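Holberg County Courthouse Open Day
September 21, 2018

I have been griping about the courts on this blog for years, so when the Holberg courthouse opened its back hallways to the public I got in line early. And what a morning!

The building went up in 1876, and our group of 12 started in the old records room, where Tahmineh Ghasemi from the clerk's office pulled warrant applications out of their folders and let us read them (names blacked out, of course). I have written whole posts about affidavits without ever holding one. Some run to a page and a half. One, from the Parry warehouse case, had 528 pages of attachments, and she let me lift the box. It is heavy!

Next came the holding cells, which are smaller than you think, and then Courtroom 2, where public defender Princess Malabanan took questions for 30 minutes and could have gone on all day. Somebody asked about informants, and she walked us through how a defense lawyer finds out one was used, when the judge has to be told, and how often an entrapment argument gets anywhere with a jury (hardly ever, in her experience). A retired deputy in the second row disagreed with her, loudly and politely, and I loved every minute of it. 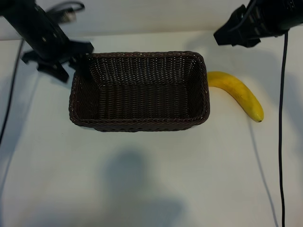 She also told us that arraignments are open to anyone, any morning, and that the benches are nearly always empty. I plan to fix that. The Nodton bus stops right outside, the Hidham one a block over, and the security line took me no time at all. They hope to do another open day in May, with the jury room included.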